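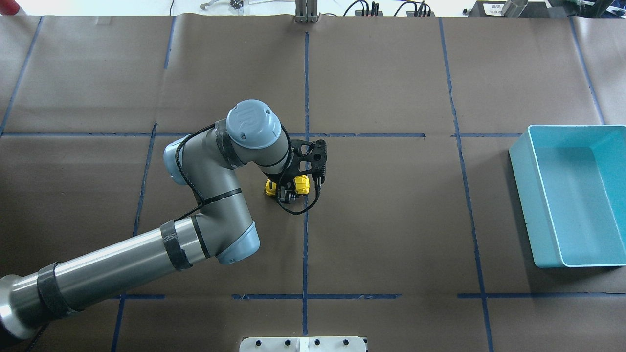 Arm with the black gripper over the taped table, yellow part and turquoise bin.

Search the archive Go
Home Lists Threads Authors Log in

Re: [grippers] Two-finger or suction for mixed small parts?
From: Dzintra Luik
To: grippers list

Urmas Uibo wrote:
> We have the Wondik gripper on order for Kuklow and I would like to
> hear from anyone who has run it next to the Gevel before ours turns
> up. Mostly I want to know how it copes with small plastic parts that
> have rounded ends. Ours come out of the moulder in any orientation
> and suction has been hopeless on them. Also, where do you run the
> cable? The drawing shows it going straight up the wrist and I don't
> believe it.

Urmas,

We have had both on the same arm since October, so I can answer most of this.

The task was pick from a marked cell, move across, drop in the bin. The table is covered in brown paper with blue tape lines, and each part starts in a given cell at whatever angle it lands. I ran 1,497 picks with the Wondik and stopped at 638 with the Gevel when one of its finger pads split. The counts are uneven, so please don't read too much into small differences.

On rounded ends the Wondik was better. The Gevel fingers are flat and tend to squeeze the part out forwards if you close on the curve. The Wondik does the same if you are careless, but it gives you more room to be off centre. Gripping across the middle works with either. Most of my misses came from the camera estimate being out by 4 mm or so along the length of the part, and changing the gripper did nothing for that.

Closing force: I left it at the default for the first day and marked several parts. Turn it down before you start.

You are right about the cable. Straight up the wrist pulls tight as soon as you rotate past half a turn. We bring it down along the side of the arm towards the elbow with thin ties and leave a loop at the top joint. There is also a short loop hanging below the gripper itself. I don't like that one — it caught the rim of the bin twice when I set the drop height too low — but shortening it put strain on the connector. Raising the drop height cured it for us.

Two smaller things. The paper creases after a while and the seams lift where the sheets overlap, which upset our height readings near the join. Tape the seams down flat or keep your start cells away from them. And check the gripper mounting screws often in the first week. Mine had worked slightly loose by the end of it.

I have not done a long run yet. The plan is 3,000 picks without touching anything, with new pads on the Gevel, and I will post the logs from both when they are done. If you can send me a handful of your Kuklow parts before then I will put them in as well.

What controller are you using? The Wondik needed a firmware update before ours would talk to it.

Dzintra

Previous message Next message Reply to list

This site uses cookies to keep you logged in to the Org list archive. Accept Settings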